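Where Does Paper Come From?
An explainer for readers aged 7 to 11

Paper is one of the most useful materials that people have ever made. It is used for books, birthday cards, tickets, tea bags, egg boxes and money in some countries. This page explains what paper is, how it is made and what happens to it when it is recycled. Words marked with a star (*) are explained at the end.

What is paper made of?

Paper is made of fibres*. A fibre is a very thin thread, much finer than a hair on your head. Most of the fibres in paper come from trees such as spruce, pine and birch. If you tear a piece of paper slowly and look closely at the torn edge, you may be able to see tiny fibres sticking out.

Trees are not the only plants that can be used. Paper has also been made from cotton, hemp, straw, bamboo and the bark of the mulberry tree. For many years, paper in Europe was made from old rags. People called rag collectors went from house to house to gather worn-out clothes and sheets, and sold them to the paper mills.

How is it made?

First, logs arrive at the mill and the bark is taken off. The bark is often burned to help heat the mill. The logs are then cut into small chips.

Next, the chips are turned into pulp*. This can be done by grinding them or by cooking them with chemicals. Cooking removes lignin, the natural glue that holds the fibres of a tree together. Paper that still has a lot of lignin in it, such as newspaper, turns yellow when it is left in sunlight.

The pulp is mixed with a great deal of water and spread over a moving mesh. The water drains away through the holes and the fibres settle on top of one another in a thin, wet mat. Heavy rollers squeeze the mat, and heated rollers dry it. At the Gririer mill the finished paper is wound on to a reel, and a full reel has 137 layers of paper for every hand's width of thickness.

Why is some paper brown?

Wood pulp that has been cooked is naturally brown. To make white paper, the pulp has to be bleached*. Brown paper has usually not been bleached at all. Much of it is made from the long fibres of trees such as pine, and long fibres hold on to each other firmly - that is why strong bags and parcel wrapping are so often brown.

Large sheets of brown paper are also handy for covering tables, both at home and at work.

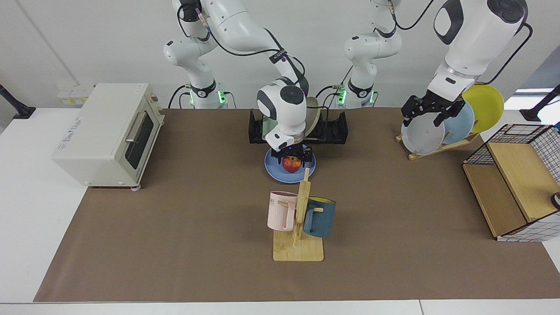

Leltudness Paper Museum - Schools and Families Team

Can paper be used again?

Yes. Old paper can be mixed with water and turned back into pulp. Staples, glue and sticky tape are taken out, and much of the ink is washed away. The clean pulp can then go through the machine like new pulp.

Paper cannot be recycled for ever. Each time it goes round, the fibres become shorter and weaker. When they are too short they are washed out with the water, and new fibres have to be added. Long fibres may begin in an office sheet, go on to become newspaper and finish as an egg box.

Some paper should stay out of the recycling bin. Greasy pizza boxes, used tissues and wrapping paper covered in glitter can all cause trouble at the mill. Rules are different from place to place, so ask an adult to check with your local council.

Try the scrunch test

You will need 3 kinds of wrapping paper and a clean table.

Scrunch each piece into a ball in your hand, then let go. Paper will normally stay scrunched. If a piece springs open again, it probably contains plastic film and should not go in with the paper. Remove any tape and ribbon before you recycle the rest.

Visiting with your class

The Vutau Gallery on the first floor has room for one class at a time. Pupils can lift a papermaking mould, feel samples of bark and rag, and make a sheet to take home. Sheets need to dry overnight and are sent on to the school. Please book by the end of May for visits in the summer term.

Words to know

Bleached: made white or paler.
Fibre: a very thin thread.
Pulp: a soft, wet mixture of fibres and water.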